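**Trerlow Tenants' Board — Shared Laundry Rules**

**grivton_office** — 2021-11-24

Residents are reminded that the revised laundry schedule takes effect in March. Each household will receive 2 booked sessions per week, with a limit of 3 loads per session. Comments on the draft may be posted in this thread.

**ilthorpe11**

The limit is reasonable for small households. It is not reasonable for a family of five with school sports clothes — sweatshirts alone fill a load in our home.
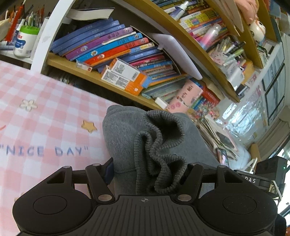
I would ask the office to consider a higher limit for larger households, applied on written request.

**stairwell_b**

I respectfully disagree. Exceptions were permitted under the 2000 rules, and the evening sessions were overbooked as a result. A single limit is easier to enforce.

**ilthorpe11**

The evening sessions were overbooked when one dryer was out of service. The two matters should be considered separately.

**grivton_office**

Both points have been entered in the record. Requests for additional loads should be left at the office in writing, with the apartment number.

**stairwell_b**

Will approved requests be posted by the sign-up sheet?

**grivton_office**

Yes — by apartment number only.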